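1/ Our under-12s netball club has been offered a shirt sponsor. Cue great excitement in the parents' group chat. I've read the letter twice now and I'm less excited, so bear with me while I go through it.

2/ The sponsor is Bovatex. They sell flooring, I think, or they did when they did the village hall in Plultow. The offer is £2442 over 2 seasons, "in kit and support". My eye stopped at "in kit and support".

3/ How much of that is money? I asked. The answer was £300, paid at the end of the second season, once we've "met the visibility targets". The rest is shirts, bibs and a gazebo, all priced by Bovatex.
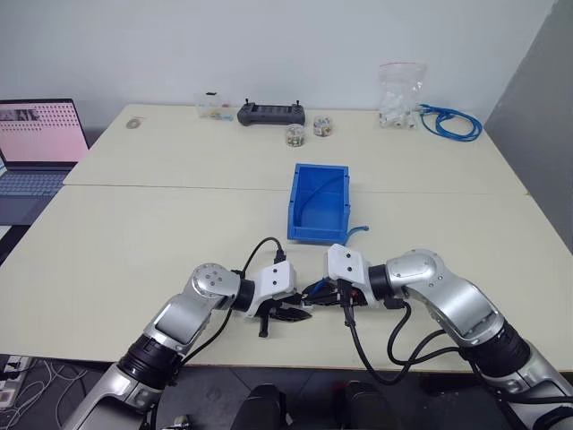 4/ I looked up the same plain netball dress from the supplier we already use. With a logo on the front it comes out a good bit cheaper than the price Bovatex has put next to it. I'm sure there's an explanation. I'd like to hear it before we sign.

5/ And the visibility targets? 40 social media posts a season, each one tagging the company. We're a club that manages a post when somebody remembers the password. Who's writing these? I have a horrible feeling I know, as I'm the one with the password.

6/ Several people have told me not to be ungrateful. Fine. I'd be very grateful for a cheque. I'm a bit less grateful for a part-time job.

**What happened last time**

7/ Some of you are new, so a quick reminder about Rasis. They were going to sponsor the summer tournament. Banner up, logo on the programme, a lovely speech at the start. Then they changed their marketing plans in August and we paid for the trophies out of the tea money.

8/ We had no written agreement, so there was nothing to argue with. I did say so then. I'm told I said it quite a lot.

9/ To be fair to Bovatex, they have at least put something in writing. It's four pages long and three of them are about what we can't do. No other flooring firm on any banner. No second logo on the dress. No "negative comment", which I suppose rules out this thread.

10/ The no-second-logo bit matters more than it sounds. Yuen, the bakery by the station, has paid for our match balls for years and has a small patch on the sleeve. Never asked for a post. Never asked for anything, apart from the fixtures list for the window. Under this deal the patch comes off.

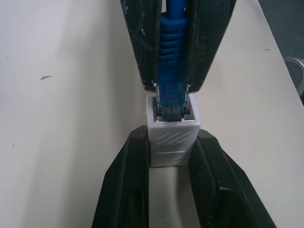
**What I'd ask for**

11/ Cash first, and paid at the start of each season. If they want to give us kit as well, lovely, but we choose the supplier and they pay the bill.

12/ The Yuen patch stays. I won't be moved on that one and I don't think many of you would be either.

13/ Posts: a thank-you at the start of the season and another at the end. Parents decide whether their own child is in any photo. At the moment the letter says the company can use "all club images", and I can't believe anyone who's read that line is happy with it. These are ten- and eleven-year-olds.

14/ A way out. If they stop paying, we stop wearing the logo. The draft says we carry on in their dresses until the term is up whatever happens at their end. Imagine that with Rasis. 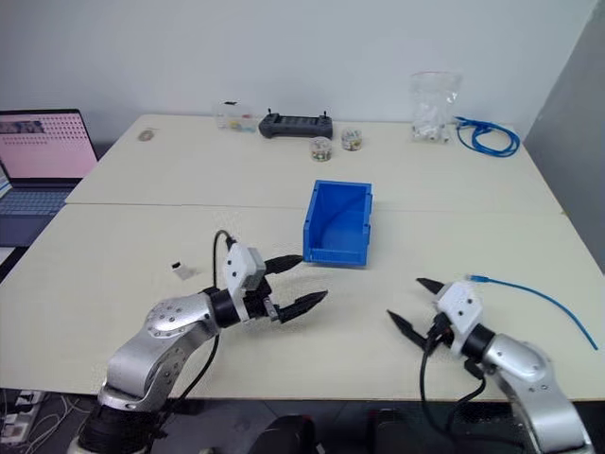

15/ Somebody asked what happens if we say no. Well, subs stay where they are, the old dresses do another year, and we borrow the gazebo from the cricket lot as usual. It leaks on one side. We've coped.

16/ I've also heard that "all the other clubs have signed". Which ones? I asked two and neither had heard of it. If yours has, please reply, I'd like to know what you were offered and whether any of it has turned up.

17/ I'm not against sponsors. Girls have got to away tournaments on other people's money and had a brilliant time. I just want to see the sums first, and so far I've had a brochure.

18/ The letter wants an answer by the end of the month. I've asked for more time and a breakdown of the kit prices. No reply yet. Will add it here if one comes.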